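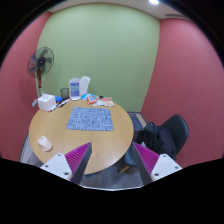

The round table with its mat, between the red walls and the green one.

In Praise of the Round Table in the Small Room
By Lutz Kröger, Savau

When people come to us for the first time, they usually speak about the walls before they speak about anything else. I understand it. Two walls are red with some pink in it, and the one between them is a pale green, and a person who has lived for many years with white walls needs a moment. After that moment they sit down, and then they say the second thing, which I hear almost as often: would a square table not be more practical in such a small room?

I have answered this question so many times in the doorway, with a coat of some visitor over my arm, that I would like to answer it once properly. My opinion is that the smaller a room is, the more it deserves a round table, and that most of the advice given on the subject is given by persons who have measured the room and have never eaten in it.

The advice goes like this. A square table can be pushed against the wall. It can even be pushed into a corner, and then you win the whole floor. A round table touches the wall only at one point and leaves behind it two sad pieces of floor which serve for nothing. On paper this is perfectly correct. In Dravow, where I lived until 2000, I had a rectangular table pushed into a corner in exactly this manner, and I did win the floor. I could walk freely over it, from the door to the window and back.

What I lost was the table. Of its four sides, two were against walls. One person sat at the short side and looked at wallpaper. The other sat at the long side and looked at the first person's ear. When a guest came we had to pull the table out, and for this we had to remove everything that stood on it, and the lamp, and then one of us had to go into the corridor to make place for the pulling. So it happened that guests were invited less. I do not want to say that a table decided about our friendships, but I noticed that we met people outside more and more, and I did not ask myself at the time what was the reason.

A round table in a small room stands free, or nearly free. You must walk past it. This is considered as its great fault, and I consider it as its quality. To walk past a table with corners, you make a turn like a lorry, and when you are careless you have a blue mark on the hip. I had such marks in Dravow for years. Past a round table you simply go, and the body learns the curve in a week. My wife carries soup past ours in the dark season when the light is not yet switched on, a thing which I do not recommend but which she does.

There is also the matter of how people sit. It is often said that at a round table there is no head and everybody is equal. I find this a little too beautiful. In every family there is a head, and the form of the furniture does not remove him or her. What is true is more modest. At a round table you can add a person without asking anybody to change sides. The chairs move each a hand's width and the thing is done. With 3 people at a rectangle somebody is always sitting alone opposite the pair, as if he had applied for a job. I have seen my nephew at such a table when he was fourteen years old, and I did not like to be one of the pair.

Now the top. Ours is wood, a light tan, with a grain so faint that you must look for it. We bought it at Petersen, the second-hand dealer behind the bus station in Savau, and Mr Petersen wanted very much to sell us a dark one with a strong grain and carved feet, standing next to it. He said that a dark table would "hold" against the red. I have thought about this word and I believe he was wrong. A red wall is already a strong speaker. If you put before it a dark and important table, then you have two persons talking loudly in one small room. The light top stays quiet, and in the evening under the ceiling light it becomes the brightest large thing at the height where our hands are. For reading a letter or for taking a splinter out of a finger there is no better place in the flat.

I paid 200 for the table, delivery included, and the son of Mr Petersen carried it up on his back like a snail. I mention the price for those readers who think that an opinion about furniture is only for people with money.

About the walls I should say something too, for they belong to the same question. The red was here when we moved in. The green was red also, and it was my decision to change it. I had read in a magazine that a small room must be painted white in order to become large. I do not believe that any room has ever become large in this way. It becomes a small white room. What one can do is to give the eye a different place to go to, and the pale green does this: between the two red walls it seems to stand some steps further back than it stands. I have no theory of it. I painted it in April, with the window open, and when the second coat was on I sat down at the table and felt that I had been given another half a metre, which I had not.

My neighbour, who is from Parnadura, says that where he grew up every kitchen had one wall of another colour and no person found it worthy of discussion. The wall was repainted when there was a wedding. I like this very much as a rule. Here we repaint when we move out, for the next person, in white, and so we live always in the colours which we would choose for a stranger.

And so I come to the mat, about which I have had more disagreement than about everything else together. It is a blue-grey mat, rectangular, with rounded corners, covered all over with white lines like the drawings a person makes when he is on the telephone. It lies on the table. I leave it there. My sister, who has taste, finds this terrible in two ways. First, a rectangle does not belong on a circle. Second, a mat is a thing which one lays out for a meal and puts away afterwards, and to leave it lying is the beginning of disorder.

To the first I say that a rectangle on a circle is the most normal thing in the world. It is a letter on a table, a book on a table, a tray. A round mat exactly in the middle of a round table makes a target. One hesitates to put down a cup. Our mat lies a little to the back, with the bare wood around it, and it gives the table a front and a rear which by its form it does not have. I know then where is my place.

The second is more serious, and here I am really of another opinion than most people I know. There is at the moment a great love for the cleared surface. I see it in the windows of the estate agents in Savau, where every table is photographed as if the owners had died. Each object must be put away after use, and the surface must give no sign that there will be a use again. I was educated in this spirit. My mother wiped the table, put away the cloth, wiped once more where the cloth had been, and then it was forbidden to sit there until the evening. We did our homework on the floor.

A table on which something always lies says that you may sit down. It does not need to be much. I am against the heap, I want this to be clear; when the post and the keys and the screwdriver and the medicine are all living on the table, then it is a shelf, and nobody can eat on a shelf. But one mat, and perhaps one small thing that has been left and will be fetched later, this is for me the correct amount. The wood around must be visible on all sides. That is my whole method for tidying, and it takes me less than a minute, and I have offered it to my sister without success.

I must be fair and give also the arguments against me, for I know them well. A round table is bad for spreading out a newspaper, and very bad for two people who both spread out a newspaper. It is bad for wrapping parcels. It is bad for cutting fabric, my wife says, and she goes for this purpose to the bed. If you work all day with papers, please buy a rectangle and do not write to me. It is also true that the floor behind is hard to sweep, and in the corner where our fan stands, where the red meets the green, the dust collects with great loyalty. I clean it when I clean the fan, and I will not say here how often this is.

And there exist rooms so narrow that nothing round can stand in them, where the corner table is the only one possible. I lived in such a room as a student and I write nothing against it. My quarrel is with the other case, and I think it is the more frequent one: the small but possible room, with a space in its middle, where people push the table to the wall out of obedience. They keep the middle free. I ask them what for, and they say, for moving about. They do not move about. In the evening they are tired like all of us, they want to sit, and they sit in the corner and look across the floor that they have saved.

My proposal costs nothing to try. Pull the table that you have, even if it has corners, into the middle for one week. You will hit yourself on it in the first days. Eat there, leave one thing lying on it overnight, and invite somebody who does not mind the dust behind. If after the week you push it back, I accept that, and I will drink my coffee at your wall without any remark. My sister has promised to try it after the holidays, with her own table, and without the mat.

Savau, October 2023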